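Arm cell inspection checklist – tidy-up and sorting chores
Skekari workshop, bench 4
Date: May 2025
Checked by: Afroza Mridha
Second pair of eyes: Bence Deák
Status: pass with comments, two items open

Purpose of check: is the cell safe to stand next to, and can it be left to do a dull job on its own. Job asked for is clearing a bin of mixed toys and blocks, one at a time. Nursery floor work basically, also what Juhász want for their returns shelf.

1. Emergency stop within reach of operator
Yes. Pressed it twice from the chair, arm stopped both times. Label is peeling, replace.

2. Speed limit set before anyone leans in
Yes. Slow mode on. Bence had to be reminded – put it on the start-up sheet.

3. Bin fixed to table
Yes. Pushed by hand, no movement. Check clamp again at end of each shift, not just mornings.

4. Bin edges
Thin sheet, bare. Gloves when lifting or cleaning. No cuts reported since November, keep it that way.

5. Bin clean
No. Bits in the back compartment along the bottom seam. Brush out, don't use the air line, it just sends it in peoples eyes.

6. Cables on arm
OK but watch the loops near the wrist. Run arm to full reach both sides and look for snagging. Done on left, right still to do. OPEN

7. Floor behind table
Cables and a handheld unit on the carpet. Trip risk. Hang the handheld up when not in use, coil the rest. OPEN, Ferenc to sort.

8. Gripper fittings tight
Yes. One was finger loose, nipped up.

9. Items in bin suitable for the gripper
See comments.

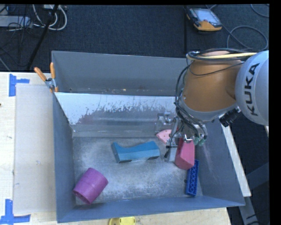

Afroza Mridha

Comments on item 9. Mixed load, which is the whole point. Blocks with flat sides go fine. The purple cylinder on its side in the corner is the awkward one – close to the wall, not much room for a finger, and it rolls if you touch it wrong. The blue brick half under the pinky red block is the other. A four year old would shove the top one off and grab it. The arm has to be told to do that, or it picks the red one first and then has another look.

Figures from the trial. 300 picks asked for. 152 went clean first go. The rest either needed another try or a hand in the bin, and a hand in the bin means stop, wait, reach, clear, restart. So half the job with me stood there. I could of emptied it myself in the time.

Is it ready for chores then. For this bin, with someone near, yes. Left alone overnight, no. At home with a dog and a rug, no chance yet. Sveva disagrees and thinks the corner picks are a week's work, her note is below.

10. Dropped items
Anything that lands outside the bin stays there untill the arm is stopped. No reaching under. This was broken once in the trial, spoken to.

11. Guarding
Tape line only. Fine for trained staff. Not fine for visitors – Distik are coming to look, so barrier out before they arrive.

12. Scratches and wear inside bin
Floor of the bin is well scuffed. No holes found, no burrs felt through glove. Recheck after 20 more runs.

13. Operator training
Afroza, Bence, Sveva signed off. Ferenc not yet, so no solo running please.

Note from Sveva Negri: corner picks fail on approach angle, not grip. Give me the bench for a few afternoons and I'll get the number up. Agree on no overnight running.

To do before next check
Right side cable run – Bence
Floor cables and handheld – Ferenc
Brush out bin – whoever is on
New stop label – ordered
Barrier for Distik visit – Afroza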